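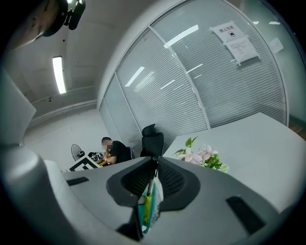
Chantharasri, April 23, 2026

What is a grant, and how do you ask for one?

Imagine that your school wants a garden. You need soil, seeds, a hose and some tools. The class has a good plan but no money. Where can the money come from? One answer is a grant.

A grant is money that is given to a person or a group to do a useful thing. You do not have to pay it back. In this way it is different from a loan, which you must return later. But a grant is also different from a birthday present. With birthday money you may buy what you like. With grant money you must do the thing that you promised.

Who gives grants?

Sometimes it is the government, and sometimes it is a foundation. A foundation is a kind of organization that keeps money for helping others. Each one cares about certain things. The Paster Foundation, for example, gives money for school gardens and small libraries. If you ask it for a new soccer field, it will say no, even when your letter is beautiful. So the first work is always reading. You read the rules and you look if your idea fits.

What do you write?

The letter or form where you ask for the money is called a proposal. A proposal for a garden must tell what you want to do, who will be helped by it, how long it will take and how much it will cost.

The part about cost has its own name, the budget. It is a list with a price next to every thing. Suppose that the biggest grant you can ask for is 1000 dollars. Your list of soil, seeds, hose and tools comes to 800 dollars. Then you ask for 800 - you do not ask for more only because it is allowed.

Who decides?

People called reviewers read all the proposals. They give points to each one, and they may have a big pile to read, so short and clear sentences help them very much. When two reviewers do not agree, they talk about it together.

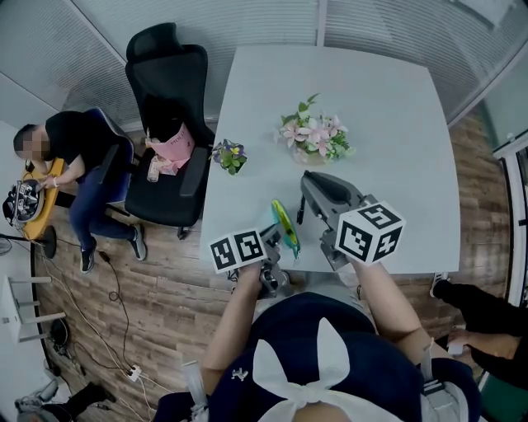 Jirayu Thepsuriya wrote to us that the budget was the part her class liked best, because they had to find the real price of a watering can and everybody had guessed it wrong. They were 16 children, and their proposal for the Hastier school garden was sent in December. The first time they forgot to write how long the work would take, and the form came back to them. They added seven weeks and sent it again.

What happens after?

If the answer is yes, you get a letter, and then the money. You keep every receipt, which is the small paper from the store. At the end you write a report. In the report you tell what you did and how the money was used.

If the answer is no, you can ask for the reason. Many groups get a no the first time - they repair the weak parts and try again the next year.

New words on this page: grant, loan, foundation, proposal, budget, reviewer, receipt, report.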